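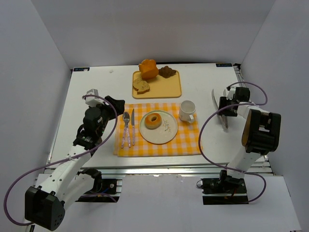 Automated table laying at the Parton breakfast kitchen

The Parton breakfast kitchen is a catering workplace in Brennan which prepares and serves morning meals for a group of neighbouring guest houses and conference rooms. It is known mainly for its long-running use of paired robot arms, working under the name Gido, to lay individual breakfast places and to hand out bread from a tray. The kitchen employs almost 40 people, and on a full morning it serves 490 breakfasts, a good many of them before most of its guests would care to be spoken to. The arrangement has been of interest to people who study catering work, partly for the machinery itself and partly for the slow, rather homely way in which the jobs of the staff have rearranged themselves about it.

Background

Before Gido, every place at Parton was laid by hand. The early shift came in at half past four, fetched the clean crockery from the wash-up, and worked along the tables with trolleys, setting down a cloth mat, a plate, the cutlery and a mug for each guest. It was pleasant enough work in company, as several former members of that shift have said in the kitchen's own newsletter, but it was hard on the back and the wrists, and it had to be finished at exactly the time when the ovens also wanted watching. People were forever being called away from one job to rescue the other.

The kitchen's managers had already tried a conveyor for the crockery, with mixed results (it was noisy, and it was much better at plates than at anything with a handle). The arms were brought in from Cemerix, a supplier of small handling equipment, and went into use in June after a winter of trials in a disused pantry. Two stations were installed at first and a third was added later, once the staff had agreed on where it might go without blocking the way to the cold store.

The work at a station

Each station is a plain white table enclosed by pale walls at the back and sides, with one arm mounted at either end of the near edge so that both can reach the middle. The place is built up on a checked cloth mat. A round plate with a printed sprig goes on the mat, and the cutlery goes to the left of it, side by side, with the knife nearest the plate and the fork next to it. The mug stands beyond the plate at the upper right corner of the mat. Bread waits on a yellow tray towards the back of the table, and a guest's chosen piece, a bagel for instance, is moved to the plate.

Visitors who know their table manners sometimes remark on the knife, which by the usual custom would lie on the other side. The left-hand layout is an old habit of the house, kept up from the days when breakfasts were carried on narrow trays and the right side had to be left clear for the mug. It was passed on to the arms along with everything else.

Bread is the part of the job that calls for the most care. A croissant is easily crushed, a slice lies nearly flat against the tray, and a loaf with a puffy top offers very little that can be held squarely. Staff who look after the stations learn which batches have come out softer than usual and will often set those aside to be served by hand. Cloth mats bring their own difficulties, being inclined to fold at the edges, and straightening a mat remains one of the commonest small tasks done by a person at a Gido station.

Changes to jobs

No one was dismissed when the stations opened, a point on which the staff had asked for a written promise and had got one. What altered was the shape of the day. The table-laying shift as such came to an end, and its members were offered places either in the bakery, in guest service, or in a new post called station minder. Most of the older hands chose guest service. The bakery took rather longer to fill, the hours there being no kinder than the ones people were leaving.

A station minder looks after up to 3 stations at once. The minder keeps the trays filled, brings clean crockery, takes away anything chipped, smooths the mats, and steps in when an arm has stopped and is waiting for help. Minders are also the people who show the arms a new layout, by guiding them through it several times over at a quiet hour of the afternoon. This has turned out to suit those who had laid tables for years, who knew without thinking how much room a mug handle wants and how near a fork can lie to its neighbour before the two begin to look untidy. The pay for the post was set above that of the old early shift after the first year, following a request from the minders themselves.

The start of the working day moved to a quarter to six for everybody except the bakers. Of all the changes this is the one staff mention first and most fondly. Against it they set a certain loss of company. Laying tables had been done in pairs, with a good deal of talk, and minding is done mostly alone. The kitchen has since put its stations side by side along one wall so that minders can at least chat across them, and has lengthened the shared tea break at nine o'clock.

Hygiene and safety

Hands and arms are kept out of a station while it is moving. Each one has a stop button at waist height on either side, and a minder who needs to reach in for a mat or a dropped crumb presses it first and waits for both arms to settle. The tabletops are wiped down between sittings, and the grippers are cleaned at the close of each morning. Bread that has fallen from the tray or been gripped too firmly goes to a waste bin kept under the bench, which the bakers like to look through, as it tells them a fair amount about their dough.

Reception

Guests have on the whole taken kindly to the arrangement, though a few regulars asked for their old tables to be laid by hand and are still obliged. Within the trade, opinion has been more divided. Some caterers consider the stations slow when compared with a practised person, and the kitchen does not dispute this. Its own view, set out in its staff handbook, is that the stations earn their keep by carrying on steadily while people attend to the ovens and the guests.

Criticism has also come from former staff, who felt that the skill of the early shift was noticed only when it had to be taught to a machine. The handbook now includes a chapter on laying a place by hand, written by the minders, and every new starter spends a fortnight at it before going near a station.

See also

Catering equipment
Collaborative robots
Shift work
Table setting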